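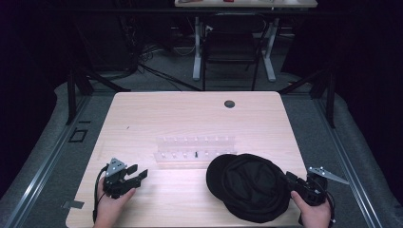
Sulusach Hall Users' Association
Minutes of the Ordinary Meeting held in the Shukla Room on 3/23/25

Present: the Chair, the Secretary, and representatives of the member groups, 9 in all.
Apologies: received from the sewing group and from the stores representative.
The meeting was quorate and opened at 10.05 a.m.

1. Minutes of the previous meeting
The minutes were approved with one correction. Under item 4, "upper cupboard" should read "lower cupboard". The Chair signed the amended copy.

2. Matters arising
2.1 The replacement key for the stationery cupboard had been received and was held by the Secretary.
2.2 The notice asking groups to return chairs to the stack had been put up beside the door. The choir representative said that the lettering was too small to be read from the stage side. The Secretary would reprint it.
2.3 The query to Flolent about the delivery charge had not been answered. Carried forward.

3. Accounts
The balance in the current account stood at £2,162. There were no unpaid invoices apart from the disputed Flolent charge. The meeting noted that hire fees for the spring had been lower than expected and asked for a comparison with the same months of last year to be brought to the next meeting.
A request from the craft group for a contribution towards new scissors was agreed in principle, subject to a written price.

4. The wood-grain table
4.1 The meeting considered the use of the light wood-grain table. Two groups had asked for it to be kept in the Shukla Room permanently, and one had asked for it to go back to the side room, where it had stood until the redecoration.
4.2 It was noted that the round cable hole near one edge of the top made the table convenient for lamps, provided that this edge was placed towards the wall socket. Small items had on occasion been dropped through the hole. A representative proposed that a cover be bought. The proposal was seconded and carried.
4.3 It was agreed that the table should remain in the Shukla Room until September and that the position be reviewed then.
4.4 Groups were reminded that hot drinks should be placed on mats and that glue should be used only on a protective sheet. The surface should be wiped with a damp cloth after use. The spray cleaner kept under the sink is intended for the kitchen worktops and should not be used on it.
Action: Secretary to obtain a cover of the correct size.

5. Caps
5.1 The meeting received a report on the caps for the summer fair stewards. An order for 100 had been placed with Skurent, in black, in the adjustable size. Delivery was expected in good time for the stewards' briefing.
5.2 Views were exchanged on whether a printed badge should be added to the front. The walking group favoured a badge on the grounds that visitors would find stewards more easily. Other representatives felt that the armbands already in stock were sufficient. On a show of hands it was decided to leave the caps plain.

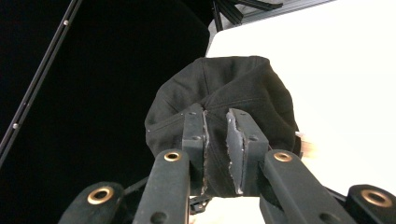
Item 5: black fabric cap, with the stitched seams across the crown.

5.3 A question was asked about storage. At last year's fair the caps had been packed tightly in boxes, and a number had come out badly creased. It was agreed that the new caps should be stored in shallow layers, crown upwards, with nothing heavy placed on top. The lower cupboard would be cleared for this purpose.
5.4 Caps should be signed out and signed in by each group. Unreturned caps would be charged at cost. The gardening group asked that its objection to the charge be recorded.
Action: craft group to clear the lower cupboard. Secretary to prepare a signing-out sheet.

6. Clear acrylic rack
6.1 The meeting discussed the clear acrylic rack, with its two rows of small upright pegs. The craft group wished to use it for thread reels during its sessions and asked whether it might be kept on the table between bookings.
6.2 Concern was expressed that the rack was difficult to see against the pale surface and could be knocked to the floor. One representative suggested a strip of coloured tape along the base. The craft group preferred that no tape be applied, as the adhesive would mark the acrylic.
6.3 After discussion it was agreed that the rack may be left out during a session but must be put away in the stationery cupboard at the end. The small black peg is to be kept with it.

7. Lost property
The box contained 3 umbrellas, a child's glove and a reading-glasses case. Articles not claimed by the next meeting would be given to the charity shop. Members were asked to remind their groups.

8. Any other business
8.1 The choir asked for the heating to come on half an hour earlier for its rehearsals. The Chair would look at the timer settings and report back.
8.2 The tap in the kitchen was reported to be stiff. No action was proposed at present.

9. Next meeting
The date would be circulated by the Secretary once the hall bookings had been confirmed.

The meeting closed at 11.20 a.m.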